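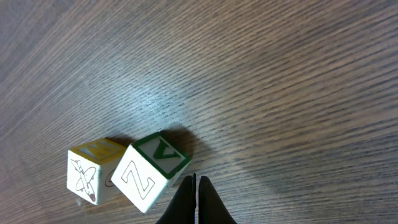 Comparing two sets of gripper fingers with a wrist camera

Oct 22, 2021

These are the steps we use at the Edville bench to decide which fingers go on the arm for small-object work. The test needs one arm, one parallel gripper, a wrist camera, two sets of fingers and a few toy blocks. Plan on one afternoon for each set.

In the steps below, the two sets are called Tam (narrow, tapered) and Drikstead (wide, flat pads). Any two sets that fit the same mount will work.

What you need

- Wooden alphabet blocks
- A table with a plain top
- A lamp you can move
- Masking tape
- A log sheet or spreadsheet

Step 1. Set the camera

Mount the wrist camera so the fingertips show at the bottom of the picture when they are nearly closed. You want to see the tips and the gap between them, but you don't want the fingers to fill the view. Tighten the bracket and leave it alone until both sets have been tested. If you move it between sets, the results can't be compared.

Step 2. Check the light

Put the blocks down and look at the live view. A glossy table will throw back a pale patch, and printed faces can wash out. Yellow letters on a cream block go first. Dark green ones, like the V on one of our blocks, hold up much better. Move the lamp until you can find every edge of each block. Some glare on the bare table is fine.

Step 3. Place the blocks

Use two blocks set close together, each turned to a different angle. A single block in the open is too easy and both sets of fingers will pass. The hard part is getting one finger down beside a block without pushing its neighbor. Mark the corners on the table with small bits of tape, then lift the tape before the run if your software picks it up as an object.

Step 4. Run the approach

Bring the gripper down next to the block and stop before contact. Look at the space between the nearest finger and the block. With the tapered set you can stop with only a thin strip of table showing. The wide set needs more room, so back it off before you lower it.

Open the fingers, move over the block, lower, close and lift. Hold for 3 seconds and set it down.

Step 5. Log each try

We do 78 tries for each pair of fingers, 39 on each block. Write down one of these:

OK: lifted and held
SLIP: lifted, then dropped
BUMP: the other block moved
MISS: nothing lifted

Reset the blocks to their marks after every try, including the good ones.

Step 6. Swap and repeat

Power down the gripper, change the fingers, and run the zero routine again. The Jollthorpe controller we use keeps the old closing width in memory. Clear it first or the new fingers will stop short.

Reading the results

Compare BUMP counts before anything else. SLIP can often be fixed with more closing force or a rubber pad. BUMP comes from the shape of the finger, and a settings change rarely helps. In our runs the Tam fingers bumped less and slipped more. We kept them on and added pads.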